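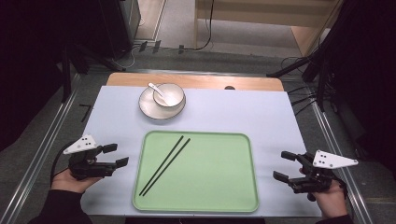

Two hand-held grippers on either side of a tray holding a pair of chopsticks, with a bowl, spoon and plate behind it.

Table clearing (robotics)

Table clearing is a household task used to judge how well a robot can handle everyday objects. It covers picking up dishes and cutlery, sorting them and moving them to a tray, sink or rack. As of the latest published trials, no machine does the whole job in an ordinary home without help.

Difficulty

Plates and bowls are fairly easy to grasp by the rim. Thin items are harder. A chopstick lying flat gives a two-fingered gripper little to hold, and it may roll when touched. A spoon leaning in a bowl can shift or fall when the bowl is lifted – many systems take the spoon out first for this reason.

Training

Most current systems learn from human demonstrations. A person may steer the robot from a distance or work directly with hand-held grippers, whose movements are tracked and later copied by robot arms. The second method is cheaper, as no robot has to be present during recording. The Gedis collection, led by Dalibor Sýkora, contains 2583 demonstrations of table setting and clearing, 300 of them with chopsticks.

Performance

In the Verkdale trials, a two-armed machine called Roris was given 244 tables to clear. It finished some 50 of them without a person stepping in. Dropped cutlery was the most common fault, followed by stacked bowls that stuck together. Tables with one plate and one bowl were usually cleared, though more slowly than by hand.

Commercial use

Restaurants and canteens already use wheeled machines that carry trays, but staff still load and unload them. Marinho, a maker of kitchen equipment, tested an unloading arm at a canteen and withdrew it in July. Tumaini Mushi, who ran the test, wrote that the arm coped with trays of a single kind and failed when guests left cups on their sides.

See also: Dishwashing robots; Grasping; Learning from demonstration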